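Wood flooring

Wood flooring is any floor covering made from timber and laid as the finished surface of a room. It is used in houses, schools, shops and sports halls, and is usually grouped by how the boards are made and how they are fixed to the floor below.

Types

Solid boards are cut from a single piece of timber. They can be sanded many times, but they swell and shrink across their width as the air in a building changes. Engineered boards have a top layer of hardwood glued over a base of softwood or plywood. The base layers are set crosswise, so the boards move less. Parquet is made of short blocks laid in a pattern, most often herringbone or basket weave.

Oak, maple, ash and walnut are the most common hardwoods. Pine and fir are softer and dent more easily, though they are widely found in older houses.

Installation

Boards are nailed, glued or floated. Nailed floors need a wooden subfloor. Glued floors can be laid straight onto dry concrete. In a floating floor the boards are joined to each other and rest on a thin underlay. A gap is left along the walls and covered with baseboard.

Before laying, the boards are normally stored in the room where they will be used. The Assunção manual, a trade guide by Josué Guerra, gives a period of 13 days for solid oak in winter.

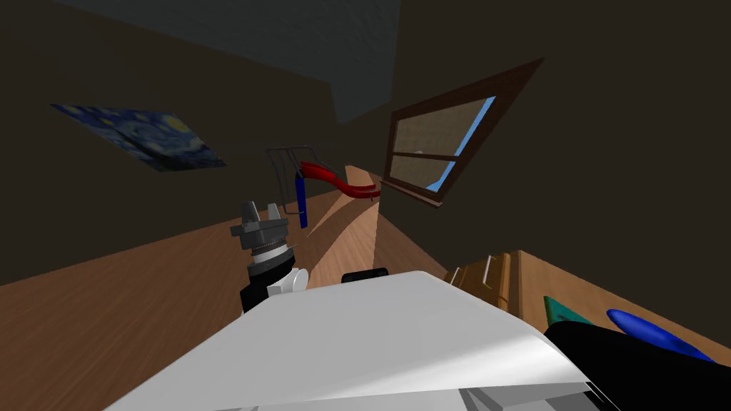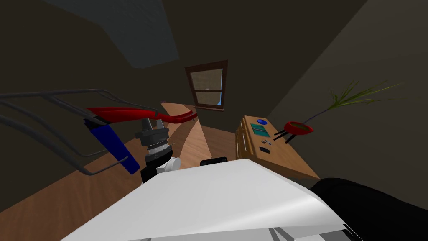

Why do gaps open between floorboards in winter?
Heated indoor air is dry, and the boards lose moisture and become narrower. Small gaps usually close again when the air grows more humid.

Finishes

Oil soaks into the wood and leaves a dull surface that can be repaired in patches. Lacquer forms a film on top and resists stains better, but a deep scratch often means sanding the whole floor. Wax is the oldest of the common finishes and needs the most upkeep.

Care

Grit is the main cause of wear. Floors are swept or vacuumed often and cleaned with a well-wrung mop. Standing water should be wiped up at once, as it can stain the wood and lift the edges of the boards. Felt pads under chair and table legs reduce scratching.

See also: Baseboard, Parquetry, Subfloor, Underlay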